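Evening, after nine

April, still cold in the workshop. I promised myself to write down each evening what I did on the gripper, because last month I kept nothing and then I had to find all the same settings again. So I write, even if my hand is tired.

In the morning I started with the left finger. It had a small play in it that I could feel with my thumb, and for some days the arm was closing a little crooked. I took off the plates and cleaned them with a dry cloth. Then I put them back and tightened every screw in the order that is in the Perno manual, which goes from the inside to the outside. One screw was a bit longer than the others. I think it came from the Faletti kit and somebody mixed the boxes. (Probably me.) I changed it for a right one and the play was gone.

After this I did the zero of the fingers again. The old value was 17 and the new one is 20, so my old notes are no good for anything now and I crossed them out. Closing force I left at 70 for hard things. For soft things it is much too strong, and so I went down by small steps until the cloth was not pressed flat any more. At 11 it looked right to me. I took the plush ketchup for this test, the one with 57 on its neck, and closed the fingers on the low part of it, just under where the body is free of labels.
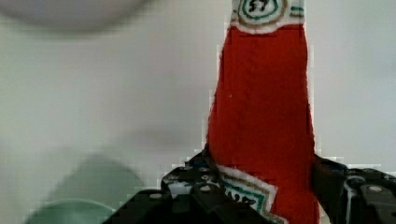 Eleven is too low, wrote Dovska when I sent the number at lunch, you will be fine while the arm is slow, and then you will turn the wrist fast and lose it. Try it with the speed you really use.

I did not like to read this, but it is a fair point. I only tested with the slow program. So in the afternoon I put the speed back to the normal one and made the same turn again and again, with a coffee next to me. I wrote the result of each turn in the small notebook and not here, it is too boring. For now I keep 11 and I put a question mark behind it.

The second job was the wrist camera. The bracket was turned by a very small angle, I suppose since I had the cable off. I loosened it, moved it until both fingers came into the view again, and closed it. Then I drove the arm with the bottle and the gray plate before it, to see how bad the picture gets in motion. It gets bad. The label on the bottle has lines of text and I could not read even one of them.
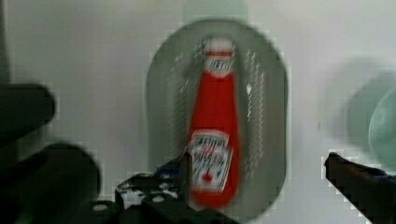 Shorten the exposure first and only after that touch the lamp, was the advice from Thongsuk on the telephone, and also do not judge the bracket by a blurred picture, stop the arm and look again.

It is clear when someone says it. I had already the wrench in my hand to turn the bracket one more time. I put it away, and tomorrow I will make the exposure shorter, take one picture with the arm standing still and one in motion, and save both with the settings in the file name.

Other things, so that I don't forget. The cable of the wrist rubs a little on the housing when joint five goes all the way round, I must put a piece of sleeve on it. The grease is almost finished. I have to ask Perno if they sell the finger screws alone or only with the full set, the full set is expensive and I need two. And the Faletti box gets a label on the lid, in big letters.

My back hurts from standing bent over the table. I ate bread and cheese at eight, and now I go to bed.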